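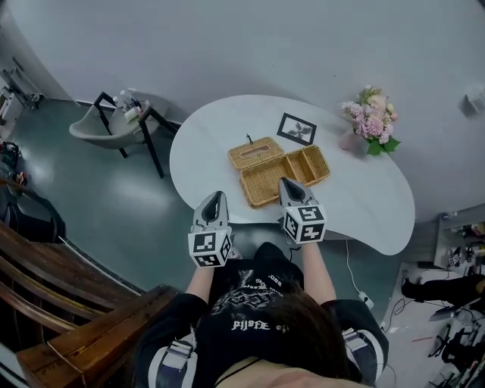 The basket, open, with both grippers in hand.

Projects > Filonia > Notes

We have been recording demonstrations for Filonia since the start of May, and the basket task is the one that has taken most of the time. The person doing the job holds a gripper in each hand and works at the table. The marker cubes give us the position of each gripper, and the learning system gets the paths along with the head camera video.

The task sounds small. Open the lid, put things in the compartments, close the lid. We have 307 recordings of it so far and threw out 31 of those. Most of the bad ones were a cube turned too far away for its markers to be read, so there was a hole in the path halfway through. A few were just people forgetting which task they were on.

Wicker is awkward to grip. The jaws taper to a point and they like to slide into the weave, then the whole basket comes along when you pull back. Cengiz Sönmez worked out that it goes better if you come at the front edge from the side and close slowly. I was going to make that the rule for everybody, but he talked me out of it. If all the examples look the same the system only learns one way in, and it has no idea what to do when the basket is turned a bit.

So now we turn the basket before each recording. It goes down at whatever angle, and the picture frame and the vase get moved as well. The flowers are a nuisance to work near – I caught them with my elbow twice – but a bare table makes for poor examples.

Sessions are 60 minutes with a break in the middle. Past that the wrists get tired and you can see it in the paths, which start to wobble near the end of each reach.

I trained a first version on the good recordings last night. It opened the lid in 3 tries out of ten. Closing it is worse. Next up is more recordings of closing only, starting with the lid at different heights, and then the same basket over at the Gustisdale room on a darker table.

Filed under: Robots, Data collecting, Filonia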